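Llevo desde junio con la ropa de casa por el suelo, o casi. El armario del pasillo se quedó sin baldas cuando pintamos y todo lo que había dentro acabó en cajas: sábanas, toallas, mantas, fundas de cojín que ya no tienen cojín. El fin de semana pasado me puse con ello.

El mueble nuevo es un Rosura estrecho, de 4 baldas. Me costó 2.779 coronas con el transporte. En otra tienda lo tenían a 2.267, pero sin puertas, y con el polvo que entra por esa ventana no me compensaba. Viene desmontado y se monta en una tarde si se leen las instrucciones antes de empezar. Yo las leí después y tuve que quitar el fondo y volver a ponerlo.

El problema de las baldas estrechas es que una toalla doblada en cuadrado sobresale y la puerta no cierra. Probé a enrollarlas y tampoco me convenció, se caen hacia delante en cuanto sacas una. Al final las doblo a lo largo, en tiras, y luego las pliego sobre sí mismas hasta que quedan del ancho de la balda. Hace falta una superficie lisa y más larga que la toalla. En la cama no sale bien, el colchón se hunde y los bordes se van cada uno por su lado.
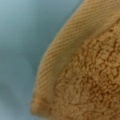
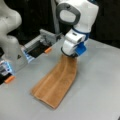 Primera foto: borde acanalado y rizo tipo borreguito, de cerca. Segunda: la toalla marrón doblada en tira sobre la mesa gris.

Con las cosas gruesas he sido menos cuidadoso. Lo que tiene pelo o borreguito no admite muchos dobleces, abulta igual y además se queda la marca. Eso va en la balda de abajo, sin apretar, y si sobra sitio pongo encima la bolsa de deporte, una Usport vieja que sigue teniendo las dos asas.

Las toallas de mano las he dejado en una caja Kalon que ya tenía en el baño. Caben 12 puestas de canto. Antes las apilaba y siempre usaba las mismas tres de arriba.

De las sábanas no puedo contar mucho. Las bajeras con goma las sigo doblando mal y he decidido guardarlas dentro de la funda de almohada de su juego. Por fuera parece que está todo ordenado.

Me queda una caja por abrir, la de los manteles. Hay uno con una mancha de vino que quiero llevar a la tintorería Šťastný antes de guardarlo, y cierran a las seis, así que tendrá que esperar.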